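The upholsterer of Hurnden has opinions about your couch

I'd been told to come to the side door, so of course I went to the front one and stood there in the drizzle like a parcel. When she finally let me in she had a mouthful of tacks and a mug of tea for me already poured. I liked her right away.

She runs Grelina, a two-room upholstery shop at the bottom end of Hurnden, and she's been recovering other people's furniture there for nine years. Before that she did payroll for a flooring company. "I was good at it," she says. "I just used to look at the chairs in meetings and think, who did that to you?"

So how do you get from payroll to horsehair? Evening classes, mostly, and one terrible footstool. She still has it – it sits under her workbench and it leans. Her first paying job was a set of four dining chairs, and she charged so little that the customer felt bad and came back with a cake.

I asked what people get wrong and she laughed for quite a while. Beige, for a start. "They come in wanting a color, they've got the swatch in their hand, they love it! Then they go home and talk themselves into oatmeal." She'd much sooner you picked a loud fabric and a plain one and let them fight it out a bit. Piping is her favorite trick, because you can use up your pattern there without papering the whole room in it.

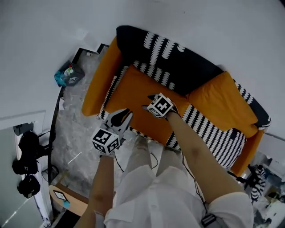
Bright orange with black-and-white patterned piping.

The oldest thing she's worked on was a settle with 1714 carved into the back rail, though she has her doubts. "Somebody's grandad could have done that with a penknife." She gave it a new seat pad anyway and kept her mouth shut.

Her fabric comes mainly from Nieminen, who'll sell her short ends, and she keeps a waiting list that was roughly two months long when I visited. December was awful, she says, with everyone wanting a sofa back before the relatives landed on it.

Does she have a nice couch at home? She does not. "It's got a blanket over it. Don't put that in." Then she thought about it and said fine, put it in, but say the blanket's a good one.

It's wool, and it's green, and she made me promise to mention that she hemmed it herself.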